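Paper goes in the beige bin, please

Dear colleagues,

I write again about the paper, and I promise it is the last time before the winter break. In December the recycling company Hakala will change the pickup for our building at Hirkbridge, and they will take our paper only when it is clean and separate from the rest. If they find food or tape in it, the whole load goes with the general trash and we pay 61 dollars extra.

So we try a simple system. Each work table gets a shallow blue tray for the small things you still need, and next to the table you will find a large plastic bin for paper.

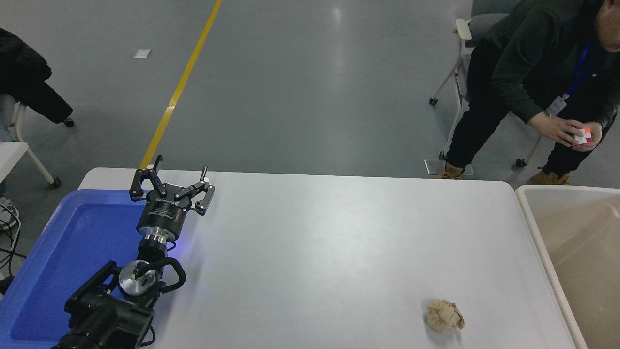
Packing paper makes us the most trouble. It comes with almost every delivery from Starnitz, and people like to make a ball from it and leave it on the table for later. I did this also, many times. A ball takes much more space than a flat sheet, so please open it with your hands, fold it once and put it in the bin. If the sheet is still good, bring it to the shelf in room 23 – we use it again when we send parcels.

Coffee cups do not go with the paper, even when they look like paper. They have a thin plastic layer inside.

The bins will be emptied on Sunday evening. If yours is full before, call me at extension 692 and I will come with an empty one.

Thank you for your patience with me,
Cristian Urrego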